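Grulbridge office, supplies + move. Saturday, 10 am
Present: Clotilde Vidal, Mireille Jacquet. Tamiru sent apologies

1. Last minutes ok.

2. Desk supplies. Agreed one open cardboard box on the wood table, stapler etc. go back in it end of day. Mireille to label. Drawers in room 103 get cleared, no more stashing.
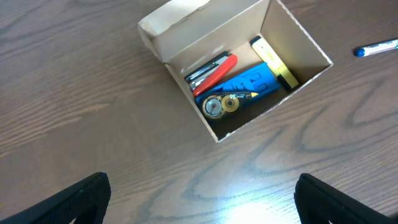
3. Staples. Running low, Clotilde to order from Katura, limit $200. Check size frist, last lot didnt fit.

4. Shelf quote from Gonodik came in at 500. Too much. Ask again in December.

AOB: key for room 103 still missing.
Closed 10:40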